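Cillanstead Hall - kitchen and back room check, 11/4/21
Checked by: Gönül Sezer

Fire extinguisher, kitchen: PASS. Tag says September. I'd like to see the paperwork, as the gauge needle sits very low in the green.

Fire door, back room: FAIL. Closes if you lean on it. The last report calls this "self-closing". I doubt it.

Extension leads: PASS, barely. Two run under the mat again.

Water heater (Zuno, serial ends 1338): NOT TESTED. Label claims a cutout at 500 watts over rating. No way to confirm that from a label.

Table surfaces and items left out: COMMENT. Grapes in one, gray felt in the other.

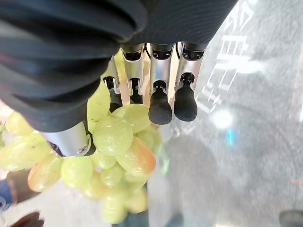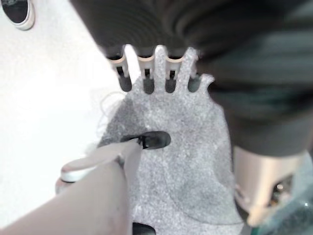

First aid box: FAIL. 14 items on the list, no eye wash and no burn dressings. Signed off as complete last time, I can't see how.

Emergency light, rear exit: PASS on the test button. A full-length test was promised and I have found no record of one.

Recheck fire door and first aid box before the next booking.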